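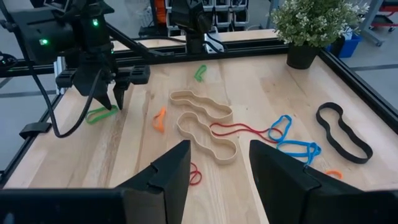 rubber band sort, Saturday build, both arms on

penex_pete57
Club project for the Berham comp. Task is pick up every band, sort by colour. Beige ones are fine, big and thick. Thin red one is a pain – fingers close and it just slides out. Anyone got a fix?

sivovfan
silicone on the tips. cheap, did it in May

mudguard
Disagree, silicone grabs two at once when they're close like your beige ones. Change the approach angle first.

sivovfan
we ran 709 picks with it, maybe 20 doubles. not a big deal

mudguard
20 is a lot when doubles cost you points. read teh rules

penex_pete57
Doubles are minus five at Berham so yeah. Will try angle first, then silicone. What about the little orange ones?

mudguard
Come in lower and slower. Leave the black one til last, its heavy enuogh to drag the others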